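November, notebook, equipment planning

Need to get the spring order sorted before the budget sheet closes. Writing down where things stand on the hand-held grippers so the numbers are in one place, with the soft items box as the test load.

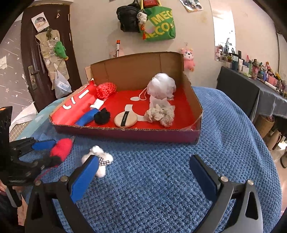
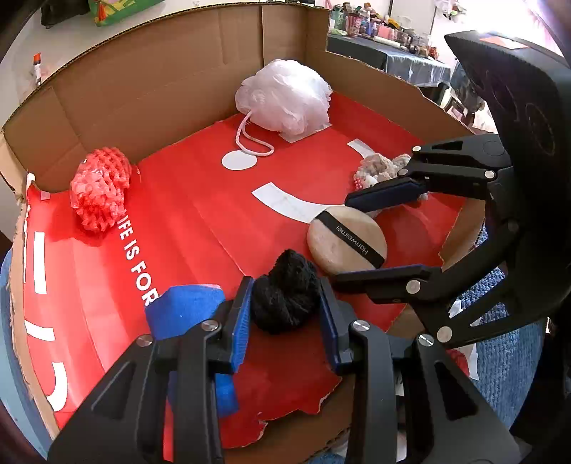
Sendthorpe Robotics Workshop — Handling Group

What we have to decide: whether to buy more hand-held units this round, or put the money toward one fixed arm and wait on the rest. I went in favoring the arm. After going through the costs I'm leaning the other way.

Quotes in hand. Eynon will do the hand-held pair with spare pads included, delivery in 7 weeks. Clundska is cheaper per unit but pads are extra and they only sell them in packs of 24. We would get through a pack eventually, but it all lands on this year's line. Palik has not answered the second email. Try the phone, mornings only.

Pads. The budget line I forgot last year. Soft goods are easy on them but the cardboard edges are not, and we do a lot of reaching over box walls. Put in for 30 spares across all units. If that gets cut, cut the carrying cases first.

Test items. These cost almost nothing and still ate time because each one was bought separately. Bath poufs, mesh scrubbers, scrunchies, makeup puffs, sponges. The mesh ones are worth having two or three of, they lose their shape. The black yarn ball is a good one to keep in the set, no obvious place to grab it. Straps and cord loops matter too, a jaw can catch them by accident, so the arm software would have to cope with that if we ever go that way. One bulk order from now on, total came to 121 last time with shipping and I would like to stay under it.

Boxes. Not buying any. Plain cardboard with a red printed sheet on the floor is fine and we can replace it from the recycling. Did look at plastic bins. They cost real money, and I want the walls to give a little when something bumps them. Revisit if we start on heavier items.

Table. A round one with a blanket over it does the job for now. The fixed arm would need a bolted bench, which means a new bench, which means the electrician as well. None of that was in the arm quote. That is most of why I changed my mind.

Storage is the other thing. Two more pairs will not fit on the shelf with the chargers. Either a second shelf or hooks on the wall. Hooks are cheaper — measure before ordering.

Draft split:
Hand-held pairs, two, Eynon
Spare pads, 30
Soft items, one bulk order
Hooks and a power strip
Remainder held for repairs

Still open: does the Eynon warranty cover the pivot screws or only the housing? Their sheet says "moving parts" and leaves it there. Ask before signing.

Also ask if they will hold the price into the new year. If they won't, the order has to go in ahead of the shelf question and the boxes can sit on the floor for a while.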